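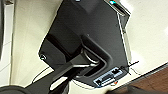
Equipment boxes: carry by the handle, and unplug first

I was doubtful that anyone needed a tip about picking up a box. Then I watched two people in one month lift a gray control box off a bench with the cable still in it, so I gave in.

A recessed handle with a metal bar across it is there to take the weight. The connector panel isn't, and neither is the cable. Pull the cable by its plug, coil it, and put it in a bag with a label. If there's a little light glowing on the thing, shut it down the way the manual says before you pull anything.

Check the screws and knobs before you lift

Knobs on the side of a housing work their way into your sleeve. Turn the box so they face away from you. Any screw near the handle deserves a quick try with a screwdriver. I give mine a light turn and stop when it's snug. Forum advice says to use thread glue on everything. I don't buy it, and I've had to drill out enough glued screws to say so.

Cleaning a matte housing

Volar sells a spray for this. I tried it next to a damp cloth with a drop of dish soap, and after 30 minutes of drying I couldn't tell the two halves apart. Wring the cloth out hard and stay away from the ports. For the dust in a handle recess, an old paintbrush does fine -- a dry one.

The port covers question

Every catalog wants to sell you rubber plugs. Erine has a set, Bozsik has one that looks the same to me and costs more. They do keep sawdust out of an open port. So does a strip of painter's tape, if you change it when it curls. I wouldn't leave tape on through July in a hot garage, though, as the gum stays behind.

Where to put it down

Flat, on a shelf that doesn't wobble, with a hand's width left on the cable side. Pushing a box up against the wall bends the plug, and a bent plug is usually what's wrong when the connection "just drops." The Astoswood shelf liner is fine. The claim on the roll that it's good for 1,000 wipes I can't confirm, and I'm not going to try.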